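News > Textiles > Laundry and Linen

Reading time: 2 min

Bimoletti releases low-temperature wash specification for reusable cleaning cloths

FLOSTHORPE, December: Bimoletti has released a revised wash specification for reusable cleaning cloths used in aged care, childcare and commercial kitchens. The document replaces the previous edition and applies to woven and knitted cloths supplied under the Petrenko range.

The main change is to fibre loss. Cloths must now retain their rated absorbency after 200 wash cycles, measured on samples drawn from ordinary production. In trials at the company's Kunthorpe laundry, the revised cloth reached 227 cycles before falling below the limit. Detergent dosing has been lowered to suit soft water, and fabric softener is excluded at all stages.

Dimensional stability is assessed in both warp and weft directions. Shrinkage must not exceed 4 per cent in either direction. Colour fastness is graded separately, and a cloth that passes on shrinkage may still be rejected on colour.
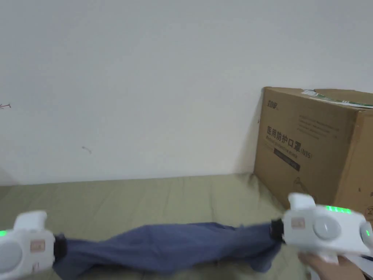 Tumble drying is permitted on a low setting only. Line drying remains the preferred method where space and weather allow. Operators should keep cleaning cloths separate from towels and bed linen to limit lint transfer.

Existing stock labelled to the previous edition may be used until it is withdrawn in the normal way. The specification is available in two formats, a full technical document and a wall chart for laundry rooms, from the Bimoletti office in Flosthorpe.

Comments

linenroom_4: Does the softener exclusion cover vinegar in the rinse? We've used it for years.

Tubs and Troughs: 4 per cent in the weft is generous. Ours come up well under that on a cold wash.

K. at the depot: Wall chart received, print is a bit small for ours.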